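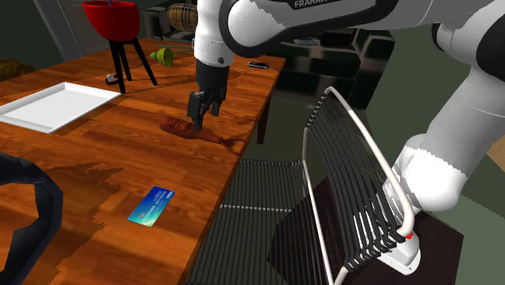

Gripper over the tabletop in a Furnier dining room scene. The chair stands beside the table, close to the arm.

Equipment Review: Furnier Planning Suite (Bremden)
Category: Simulation software for purchase planning
Recommendation: Approve for one budget cycle, with conditions

Departments requesting a robot arm must show, before funds are released, that the equipment suits the room and the tasks proposed for it. In the past this was done with floor plans and a vendor visit. The Furnier suite allows a department to place a simulated arm in a furnished room and record trial runs from several viewpoints. Jotier Institute evaluated it over 9 weeks as a possible requirement for all requests above the small equipment limit.

Setup and room scenes

Installation was handled by our own technical staff and took one afternoon. The supplied household scenes are detailed and, for planning purposes, more useful than the bare test bench we had used before. Furniture can be moved freely. Reviewers found that the position of a single chair changed the discussion of where a base should be mounted, and this kind of question is far cheaper to settle before a purchase order is signed than after delivery.

Saved room layouts can be attached to a budget request. The export tool is slow, and file names must be corrected by hand. Bremden's manual covers this poorly.

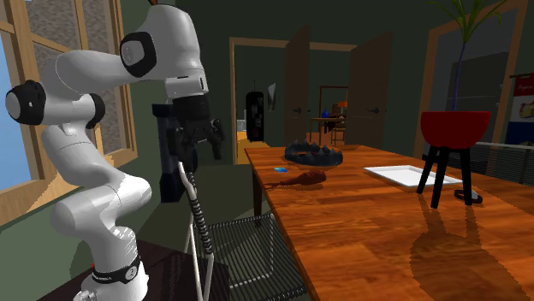 Arm base on a dark brown tabletop, with the dining table and open doorway beyond.

Wide views of this kind proved the most valuable for budget purposes. They show the arm together with windows, doors and nearby furniture, and a facilities officer with no technical training can comment on them. Two of the departments in the trial revised their floor space estimates after seeing their layouts in this form. One also added a mounting table to its request, an item it had left out entirely.

Costs

The license is charged by seat, at $1,000 per seat per year. We consider 3 seats sufficient for shared use if bookings are managed centrally. Departments should also budget for a workstation with a suitable graphics card. Our older office machines opened the scenes but could not run them at a usable speed. Training was not included in the price quoted to us and should be requested in writing.

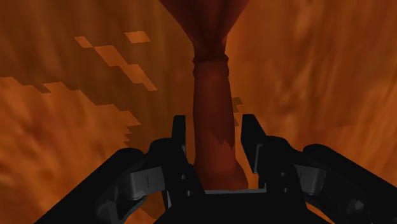

R. Abeysekara
Equipment Planning Officer, Jotier Institute

Close views are less consistent in quality. The gripper itself is rendered well, down to the bolt holes and hinge brackets, and the gap between the fingers can be compared with the base of the red object. The wood-like surface behind it is another matter, with blocky, stair-stepped patches of lighter orange. This did not affect our layout work. A group intending to use the images for vision research should test them separately before committing funds.

Simulated results should not be accepted as proof that an arm will handle a given item. Grip, payload and safety requirements must still be confirmed with the supplier of the hardware, and a request that relies on Furnier alone will be returned.

Requests for seats in the coming cycle are due by the end of January.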